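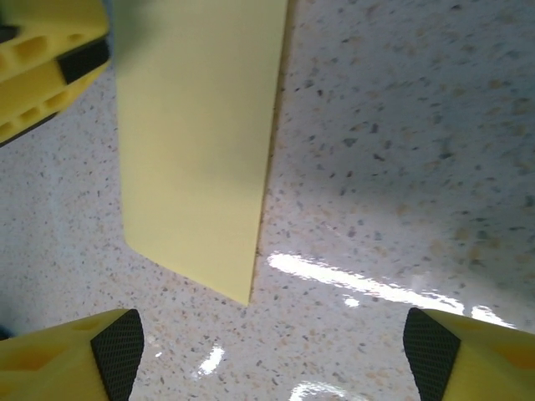
Figure 4. Wrist view with the fingers apart and the lower corner of the pale yellow item lying between them in the image. Part of a second gripper is visible at upper left. Glare on the speckled surface is typical of the brighter frames.

4.2 Finding the free edge from the wrist view

The policy described in Section 3 needs an estimate of where the free edge of the item lies relative to the fingertips. Earlier work on the Trondalwood cell took this estimate from a fixed overhead camera. That camera loses the edge whenever an arm passes over it, and the loss tends to occur during the approach, when the estimate matters most. We therefore compute the edge from the wrist camera alone and keep the overhead view for the baseline.

The edge estimator takes a single colour frame and returns a line segment in image coordinates, together with a confidence between zero and one. It was trained on 2000 labelled wrist frames. A further 333 frames were held out, drawn from runs that contributed nothing to the training set. Labels were drawn by Rajitha Biswas and checked by Lutfa Patwary; where the two disagreed on which line was the free edge, the frame was marked as ambiguous and kept. Ambiguous frames carry half weight in the loss.

Two properties of the setting make the problem harder than it first looks. The item and the gripper bodies are both yellow, so a colour threshold that separates the item from the background will often join it to a finger. Reflections on the support surface also give long, straight, high-contrast lines, and a plain gradient detector prefers these to the weak edge of the item. We mask the wrist camera's own fingers using the known jaw opening, with a margin of 2 mm projected into the image. The other gripper is not masked. Its pose is known only through the calibration between the arms, and errors there were large enough to hide part of the true edge.

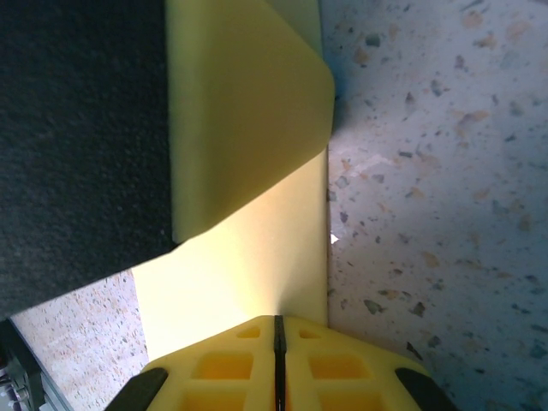 The mask is recomputed for every frame, as the area it covers changes a good deal between the open and closed positions. With the jaws closed, the finger bodies form one connected region at the bottom centre of the view and the pads move to its outer sides. A fixed mask large enough for both states removed too much of the image, and in early tests it led the estimator to report low confidence on frames that a person could label at once.

Shading is the second main source of error. Where a lit face of the item meets a darker one, the boundary between them can be stronger than the outer edge. We do not try to remove these inner boundaries. The estimator instead returns up to three candidates, and the controller selects the one nearest to the previous estimate after correcting for arm motion. If no candidate has a confidence above the threshold, the arm holds its position and a new frame is taken.
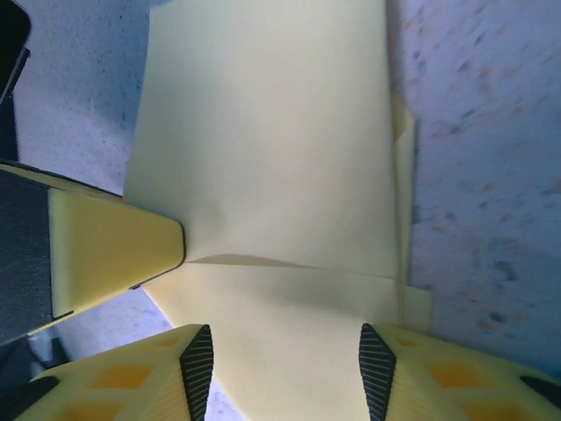

Figure 5. Wrist view with fingers from two sides. The finger at left presses on the margin of the sheet just above a fold crease, and the two fingertips at the bottom lie on either side of the sheet in the image. The crease is a competing candidate for the free edge.

Creases of the kind shown in Figure 5 remain difficult. An upper layer ending across the sheet has the same local appearance as a free edge, with a thin dark line and a narrow shadow. The motion check helps only if the crease was absent from the previous estimate. Ortner and Navaratnam suggest using contact force to tell the two apart, and we return to this in Section 6.

All estimator settings were fixed before the 1000 trials reported in Section 5 and were left unchanged for both the Urley and Sikder task sets.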